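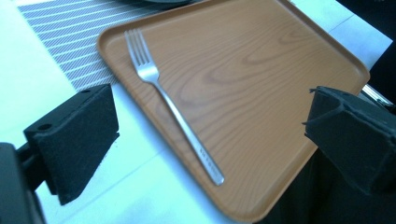
Figure 3. Fork on a wood-grain tray between the two fingers of the hand-held gripper. The upper edge of the right finger looks frayed.

4.2 Equipment planning and recurring cost

Most papers on learning from demonstration report the price of the robot arm and stop there. For a small laboratory this number is of limited use. The arm is bought once, often from a different budget line, while the demonstrations themselves are collected with hand-held grippers that must be bought, repaired and replaced during the whole project. In this section we describe how we planned for the second kind of cost.

The budget for collection hardware was fixed at 3,845 dollars before the first task was chosen. From this amount we had to pay for the grippers, their cameras, storage, the finger blocks and the household objects. We asked for offers from two suppliers, Trultent and Gener. The Trultent offer had the lower unit price, but its fingers are sold only as part of the complete gripper. Gener sells the fingers separately, in pairs, and delivers them in 12 working days. We chose Gener for this reason, and we would choose the same again, although the delivery time was a problem for us on two occasions.

The objects are the cheapest part of the plan and can be bought in any shop. The table-setting task uses a tray, a placemat and metal cutlery (Figure 3). A fork on a flat tray is a demanding object for its price. It is thin and it reflects light, and the fingers have to come down very close to the tray surface before they can close on it. Tasks of this kind should therefore be budgeted together with the fingers they use up, and we do not recommend to plan objects and hardware in separate tables, as we did in our first draft.

Wear of the finger covering is difficult to estimate in advance. In Figure 3 the damage is easy to see on the right finger, and the left one shows nothing comparable. We keep a sheet for each gripper where the operator writes the task, the session length and the state of both fingers. The sheet was designed by Naomi Okoth, and the planning note that follows is based on its first 29 entries. It is given here as it was written, with only the spelling corrected. 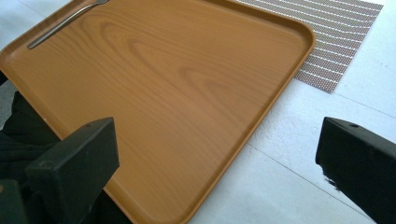

Ollby, 13/01/2021

The right finger has a worn edge at its lower left, and the black material looks fuzzy there. The screws and the mount are not part of this order. I propose that we count fingers by side from now on and stop counting them by pair, even if Gener invoices them by pair. Spare pairs to order: 9. Please keep the second camera in the plan for February. If the price changes, reduce the number of trays first and leave the fingers as they are. – P. Sithole

We followed the note except for the camera, which was moved to the next budget period. Counting by side made the stock list longer – and a little confusing in the beginning – but it showed which fingers could still be combined into a usable pair. The unused fingers are kept in the Mutiso store room together with the sheets. The cost of operator time is treated separately in Section 4.3.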